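Why Is Cardboard So Strong?

Pick up a sheet of paper by one edge. Flop! It droops right over. Now think about a cardboard box. It's made of paper too, but it can carry books, shoes or a whole pile of oranges. How can floppy paper do that?

The secret is hiding in the middle. Find a scrap of cardboard and peek at the edge where it was cut. See the wavy line? That wave is a sheet of paper that has been squeezed into ripples, with a flat sheet glued to each side of it. The ripples have a great name – flutes!

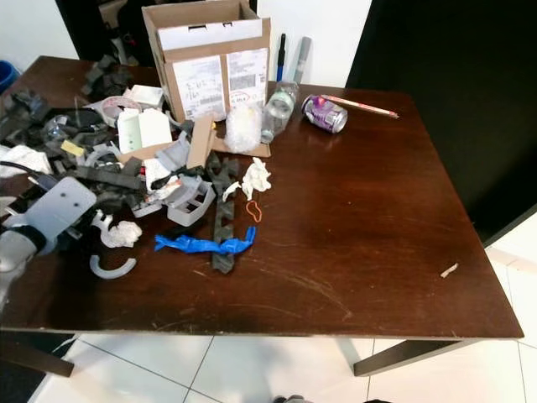

PAPER AND PACKAGING

Each ripple works like a tiny arch, the same shape you find holding up old stone bridges. When you press on an arch, the push spreads out and travels down its sides. One paper arch is pretty weak, but a row of them glued in place is tough stuff!

The flutes are also full of air. Air is very light, so the box is light too, and the soft ripples squash a little when the box gets a bump. The cardboard takes the bump so your new mug doesn't have to. 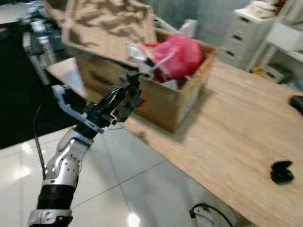
Hidayah Rahman

Which way do the flutes run? In most boxes they go up and down, like a crowd of little columns. That's why boxes can be stacked so high. Try bending a piece of cardboard both ways and you'll feel it – one way folds easily, and the other way fights back!

Cardboard does have one big enemy, and that's water. Paper is made of plant fibers, thin threads that cling to each other. Water gets in between them and loosens their grip, and the glue can go soft too. A soggy box sags like a tired sandwich.

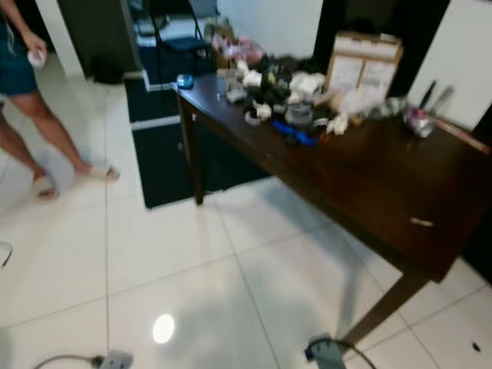
Those same fibers are the reason cardboard can be recycled. At a paper mill, old boxes are mixed with lots of water until they turn into a mush called pulp. The pulp is cleaned, spread out thin, pressed and dried, and then it's paper again! The fibers get shorter each time around, so mills often stir in some new ones to keep the paper strong.

Want to build your own? Fold a strip of paper back and forth like a fan, glue it between two flat strips and let it dry. Then lay it across two cups and see how many coins it can hold!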